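### 3.2 Work surface and object placement

Placement trials were carried out on a single table with a light wood-grain top and rounded corners, standing on gray carpet. The top was chosen from the Pelupessy range for its muted pattern, against which saturated colors separate well under the room lighting. The object set included simple solids and shells in yellow and orange tones. Figure 4a shows a rectangular block and a dome-shaped piece side by side; the cable port near the right of the table was kept as a fixed landmark for all position measurements.

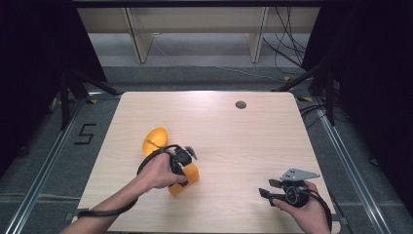 *Busus, November*

**Figure 4.** (a) Table with block and dome-shaped piece. (b) Surface grain with no objects on the table area in view.

Objects were set down at positions drawn from a list of 52, and each position was used at least once before any was repeated. The full series comprised 200 placements. Positions closer than 17 mm to the rim of the cable port were removed from the list in advance, as a piece resting partly over the opening tends to tilt. The block was scored on the angle of its long side and the distance of its center from the target. For the dome-shaped piece only the distance was scored.

Surface grain was treated as a separate factor. The pattern is uneven: long diagonal streaks run across much of the area in Figure 4b, with nested oval loops toward the left, and the spacing of the lines changes from one part to the next. Brightness also varies, the upper right of the view being lighter than the lower part. Two raters (Irfan Wattimena and Afiq Wibisono) marked block edges independently on printed sheets at 300 dpi. Where their marks differed by more than one line width, the sheet was marked again by both and the mean was taken.

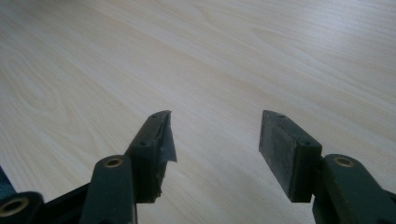 ### 3.3 Scoring of edge marks

Marks were transferred to a common grid with its origin at the center of the cable port. Sheets on which fewer than three corners of the block could be marked were left out of the angle score but kept for the distance score.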